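Slide 9 – Paper cups, second half of the talk

Pick up from the wax coating slide. Early cups were waxed on the outside and held cold water only. Polyethylene lining came later and made hot drinks practical. Give the Nunton patent date, 1933, and move on.

Rim geometry. The rolled rim does two jobs: it stiffens the mouth and sets the stacking pitch. Pitch is the height each extra cup adds to a nested stack. If the taper is too shallow, cups lock together. Dispensers depend on this number more than on cup volume.
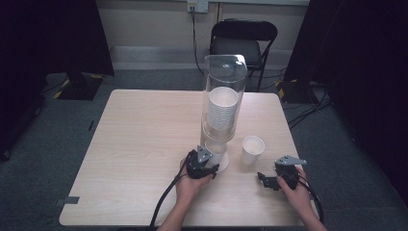
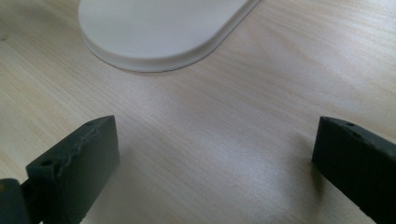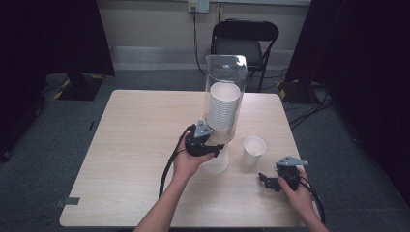
First and third: tube dispenser with nested white paper cups, one cup standing to its right.

Slide 10 – Bisholm trial

Cartons of 1000, of which 797 separated cleanly at the first pull. Humidity was not controlled. Say so before someone asks. Jui-lin Tsai repeated the run in March with the Lirix board and 4 taper angles – table is in the handout, do not read it out.

Slide 11 – Recycling

Lined board needs a longer pulping time. Show the Wu flow chart. Mills sort by fiber length, so point at the screen stage first, then the film rejects. Skip the cost column if time is short.

Questions, then hand over the clicker.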